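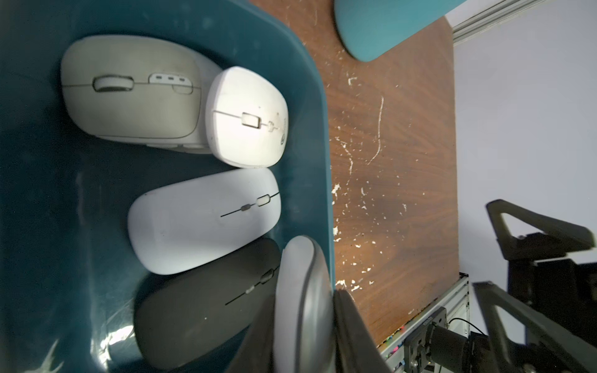 Progress Report No. 4

To the Dirkness Fund, from the Kukow Junior Rowing Club
20th February

Dear all,

It hardly seems any time since the last one of these, and I had promised myself I would be briefer, but so much has gone on since the autumn that I'm afraid you will need a cup of tea to hand. Thank you, first of all, for letting us move the second payment forward. It meant we could order the oars before the price went up, and they arrived in good time, very well wrapped, in a van that then got stuck in our lane for most of an afternoon.

As you will remember, your grant was to help us run a beginners' programme for children from the four schools nearest the lake who had never been in a boat. We had hoped for 20 and would have been happy with fewer. We now have 27 on the register, and most weeks nearly all of them turn up, even on those grey mornings when I would frankly have stayed in bed at their age. Two have moved up to the main junior squad already, and a few more will be ready by the summer if they keep on as they are.

The winter was not kind to us on the water. We lost a good many sessions to wind and then a whole run of them to ice along the landing stage, which had us all indoors on the rowing machines. I was worried that we would lose the younger ones at this point (there is only so long you can ask a ten-year-old to row nowhere) but Ryota Hirose, our lead coach, had them racing in pairs across an imaginary lake, with a big paper map on the wall and a pin moved along for every 100 metres. They reached the far shore just before Christmas and have since insisted on rowing back.

When the weather did let us out, we used the two wide training boats, Nyanda and Itisetti, which your first payment bought. They have been a real success. They are steady enough that a nervous child can sit in them without gripping the sides, and light enough for the bigger ones to help carry. Nyanda had a knock on her bow in January when she was brought in too fast against the stage. The damage was above the waterline and has been filled and sanded, and the repair came out of our own funds, so you won't find it in the accounts you have been sent.

We did have one proper setback, which I would sooner you heard about from me. The swimming tests were meant to be finished by the end of the autumn term, and they weren't. The pool closed for repairs with almost no warning, and the next nearest could only offer us a slot in the middle of the school day. Erick Ondieki, who looks after safety for us, decided quite rightly that any child who hadn't passed would stay ashore, and so for several weeks we had a small band of disappointed rowers learning knots and steering commands on the grass. The pool is open again and the last of the tests are booked for the first half of March. Next year we'll do them before anyone is even measured for a lifejacket.

On money, we are close to plan. We have spent roughly two thirds of the grant, mostly on boats, oars and lifejackets, with coaching fees making up nearly all of the remainder. Transport has cost less than we feared because two of the schools now share a minibus. With your agreement I should like to put that saving towards smaller lifejackets, as several of our newest starters are very slight and the ones we have ride up round their ears. Could you let me know whether you need a form for that, or whether a line by email will do?

Looking ahead, we go back to full sessions on the water as soon as the mornings are light enough, and we are planning a little regatta for the beginners at the end of the summer term. It will be short races, straight up and down in front of the clubhouse, with parents on the bank and a great deal of cake. You would all be most welcome - do bring boots, as the bank is soft whatever the time of year.

One of the mothers stopped me in the car park the other week to say that her son, who has never cared for any sport at all, now lays his kit out the night before. I thought you would like to know.

The attendance sheets and receipts are coming to you separately by post, and the next report will follow at the end of term.

With warmest thanks from everyone at the club,

The Programme Secretary
Kukow Junior Rowing Club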